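4.2 Desk-clearing episodes in simulation

The second group of episodes takes place in the furnished flat described in Section 3.1. Each episode starts with the two-armed robot standing at a desk on which a small number of household objects have been placed. One of these is the target. The others are left as they are and serve only to restrict where the grippers may travel. The robot is given a short written instruction naming the target and the motion required, and it must complete the task from its own camera view, with no overhead view and no access to the true object positions held by the simulator.

We generated 3,217 episodes of this type. After the removal of episodes in which an object had been placed in contact with another at the start, or in which the target lay outside the reach of both arms, 1,693 remained for training. A further 337 episodes were held back for testing. The held-back episodes use desk layouts which do not occur in the training set, although the flat and the object models are the same. Layouts were drawn with the Jonstead placement tool, which samples object positions on any flat surface and checks them for overlap.

The camera view was not levelled before being passed to the policy. In earlier work on the Fivby benchmark the view was fixed with the floor horizontal, and policies trained in that setting lost much of their accuracy when the camera was rolled by even a small angle. In the present study the roll angle is drawn afresh for each episode, so that walls, floor and furniture may all appear at a steep slant. The policy receives no separate reading of the angle. Whatever it needs to know about the direction of gravity must be worked out from the view and from the joint positions of the two arms.

Only one arm is needed for the tasks in this group. The idle arm is nevertheless kept in the robot's own view in many episodes, and its pose is varied between them. This was done to test whether the policy could tell its two grippers apart and send commands to the correct one. The choice of arm is not stated in the instruction. Figure 4 gives two views from the desk setting, in both of which the left arm is the one working at the desk.

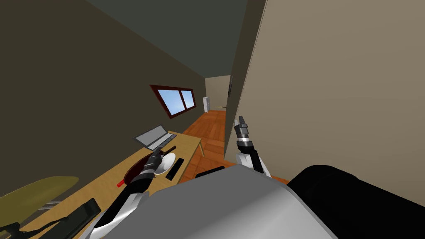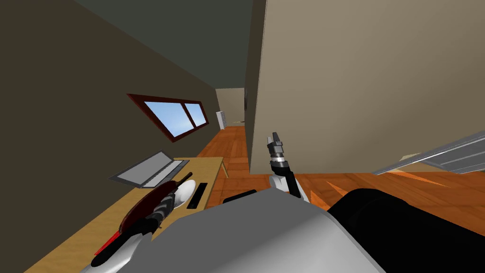
Figure 4. Rendered views from the desk setting. First view: the left gripper just above a dark maroon round pan. Second view: the left gripper closed around a dark red object, held above the desk in front of the plate. In both views the right gripper points towards the hallway.

Three measures are reported. The first is the share of test episodes in which the target is grasped and lifted clear of the desk. The second is the share in which the whole instruction is carried out, including release at the stated position. The third is the amount by which the other objects on the desk are moved, taken as the largest displacement of any single object between the start and the end of the episode. An episode is stopped after 500 control steps whether or not the task has been completed, and an episode stopped in this way is counted as a failure on the second measure. It may still count as a success on the first.

Two policies were compared. The baseline is the single-stage policy of Section 3.3, which maps the camera view, the joint positions and the instruction directly to joint commands for both arms. The proposed policy adds an intermediate step in which a grasp point is predicted in the view before any command is issued, and is then predicted again at fixed intervals as the arm moves. Both policies have the same number of trainable weights, and both were trained on the same episodes for the same number of passes.

The proposed policy performed better than the baseline on the first and second measures. The gain was greatest at large roll angles, where the baseline often brought the gripper down beside the target and then closed it on nothing. Repeated prediction of the grasp point appears to be the main source of the improvement - when the prediction was made once only, at the start of the episode, most of the gain was lost. On the third measure the two policies could not be separated with confidence.

Objects with handles were the most difficult for both policies. A handle often covers only a small part of the view, and from some angles it is hidden by the forearm as the gripper comes down. In such cases the proposed policy tended to move its predicted grasp point from the handle to the rim. This was acceptable when the instruction asked only for a lift, but it made controlled placement harder, as the object was then liable to turn in the grip. We tried giving the handle region more weight during training. Grasps on the handle became more frequent, but the policy was also slower to begin its approach, and the change was not kept.

Errors in the choice of arm were rare and occurred mainly when the target lay near the middle of the desk, within easy reach of both grippers. The baseline sometimes moved both arms at once in this situation. The proposed policy did so less often, although the difference was small and may not hold for layouts with more objects.

The results in this section are limited to one flat and to a fixed set of object models. Contact between gripper and object is handled by the Mitsotakis-Vlachou friction model with its default settings, which are known to be generous for thin edges. Grasps on a rim may therefore succeed in simulation more readily than they would on a physical robot. The transfer tests on the Nestham platform, reported in Section 5, were designed with this in mind.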